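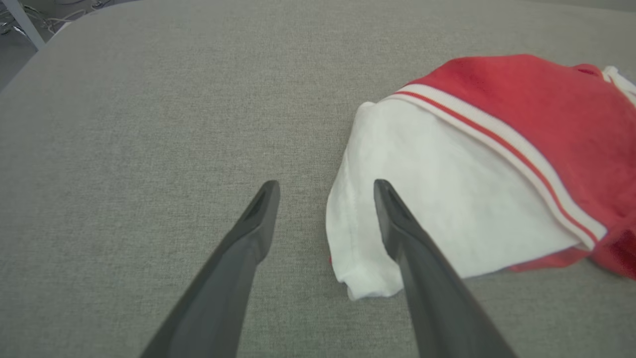
Hurnley Textile Reuse Program
Progress report to the Grastance Fund
12 Jul 2025

Summary

Work in the reporting period covered intake, sorting and resale of donated clothing at the Ivton site. The second site, at Hurnley, opened in May on the reduced hours agreed in the revised plan.

Intake and sorting

Ivton processed 152 sacks. Items are graded as resale, repair or fiber recovery. The repair grade remains larger than planned, mainly failed zippers and open seams on children's outerwear. Mixed-fiber knits are still a problem - the recovery contractor, Nambiar, accepts cotton and wool but returns blends above its elastane limit. Returned blends are baled and held at Ivton pending a second outlet.

Equipment

The replacement scale was installed and calibrated. Two sewing machines are in service. The steam press was delivered with the wrong fitting and is not yet connected; the supplier has confirmed a replacement part at no charge.

Training

22 people completed the basic mending course. Attendance at the evening sessions was lower than at the morning sessions, and the next course will run mornings only.

Budget

Spending is within the approved lines except transport, which is over because of the extra runs between Ivton and Hurnley. We request approval to move the unspent signage allocation to transport. No change to the total is requested.

Next period

- Connect and test the steam press
- Agree terms with an outlet for blended knits
- Extend Hurnley to full opening hours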